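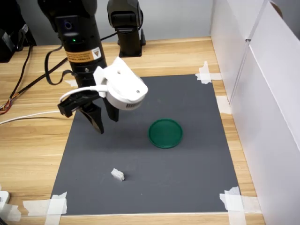

Kwan-ho Liu asked at the end of the last session why a shop would ever run out of something it sells every day, if the manager can see the sales figures. Most of today's handout is an answer to that question.

Unit 6: Stock control and the reorder level

A firm holds stock so that it can meet orders while it waits for the next delivery. The wait is called the lead time. If the lead time never changed and customers bought the same amount each day, the sum would be easy:

Reorder level = daily use x lead time

Take Mertens, a small wholesaler of garden fittings. It sells 30 boxes of hose clips a day and its supplier, Fadon, delivers in 3 days. The reorder level is 90 boxes. When the stock falls to 90, the clerk places an order.

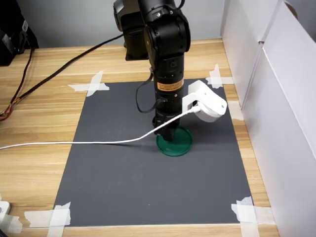
Trouble starts when either number moves. If Fadon takes 6 days, Mertens needs 180 boxes to get through the wait and has only 90. The sales figures were correct the whole time - it was the lead time that changed. Extra stock kept for this is called buffer stock or safety stock.

Buffer stock costs money. Count rent, insurance, damage and the cash tied up on the shelf. Drarkoda, the second firm in the case study, found 2841 units in its store that had not moved since the April before.
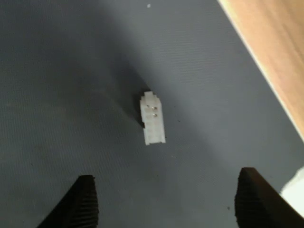 Firms set the buffer by looking at past deliveries. A steady supplier needs a small buffer. A poor one needs a large one, and at some point it is cheaper to change supplier, even at a higher unit price. Skumutier did this and the figures are on the back page of the case study.

Reading: chapter 6, first half only.

Written work: work out the reorder level for Mertens with a buffer of two days' sales, and say in a short paragraph whether you would keep Fadon. Hand in by 4/7/25.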